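21 September 2025

Sourdough starter storage, notes after the August break

Left the three starters in the back fridge for the whole of the break and wanted to write down the state of each before I forget. Same flour for all of them up to the last feed, the Pylypenko whole rye, then each got its own treatment.

Jar A, stiff, fed one part starter to two flour to one water. Came out firm with a gray skin on top, thin enough to peel off with a spoon. Under the skin it was pale and smelled like apples. Fed it twice at room temperature and it doubled on the second feed.

Jar B, liquid, equal weights. Dark liquid on top, a finger deep. Smelled like nail polish remover. Poured the liquid off, kept a spoonful from the bottom, fed it. Nothing on the first feed, a few bubbles on the second, doubled on the fourth. I would call it alive but slow.

Jar C, dried on parchment and crumbled. This was Vasylyna's idea. Flakes kept their smell and didn't pick up any moisture. Soaked a spoonful in warm water until soft, then fed as usual. It took three days to rise properly, so no faster than the liquid one, but there was no mess and no fridge space used.

Test bake with A and B only, C wasn't ready. Total dough weight 721 g per loaf, which is what fits the small tins without spilling over. Should have been 720, but I scraped the salt bowl and left it. Salt at 2 percent. Bulk in the proofing box, shaped, then overnight in the fridge.

Loaf A rose evenly and the crumb was tight near the base. Sour but not sharp. Loaf B spread sideways before it went up and had one large hole under the crust. That may be my shaping and not the starter, I was in a hurry with the second one. Vasylyna liked the taste of B better. I didn't.

Proofing box: the Ledik thermometer and the dial on the door disagree. Dial says lower. I moved the thermometer to the bottom shelf and they came closer, so the top is running warm. Going to use the bottom shelf only until we've checked them both against ice water. Everything above was proofed on the top shelf, so read the rise times with that in mind. Reference temperature in the plan is 30 C, which I still think is too warm for rye — Vasylyna wants to keep it so that we can compare with the older sheets.

Flour: down to the last bag of Pylypenko. The Onport order has the white bread flour in it but no rye, someone dropped the line. Need to add it before the next order goes out. I tried a cup of the Tesum medium rye on the discard from jar A. It takes less water and goes slack quickly. Fine for crackers. Would not switch the starter to it in the middle of a comparison.

Discard crackers, for anyone who wants them: equal weights discard and rye flour, a spoon of oil, salt, caraway. Roll it as thin as it will go, cut before baking and not after. The thick ones stayed chewy in the middle. Tin is on the shelf by the scale. 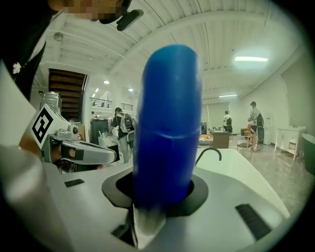 Can a stiff starter go straight from the fridge into dough?

It can if it was fed within the past week, otherwise give it two feeds at room temperature first. I tried a piece of A cold and unfed in a small test dough and it had barely moved by evening. The same amount after two feeds filled the bowl.

For the next round:

Repeat A and C, both from the same mother, and drop B unless Vasylyna wants to keep hers going at home.
Mark the jars on the side with tape, not on the lid. Lids for A and B got swapped at some point while I was washing up, and I only caught it by the smell.
Write down the water temperature at every feed. I have it for half of them.
Ice water check on the thermometer and the dial.
Bake all loaves with the same shaping, same person, same day.

Jar C is on its fourth feed tonight. It went in at a third of the jar and I put the tape line there. If it is past double in the morning I'll bake with it, and if not it gets one more feed and goes back in the fridge with A.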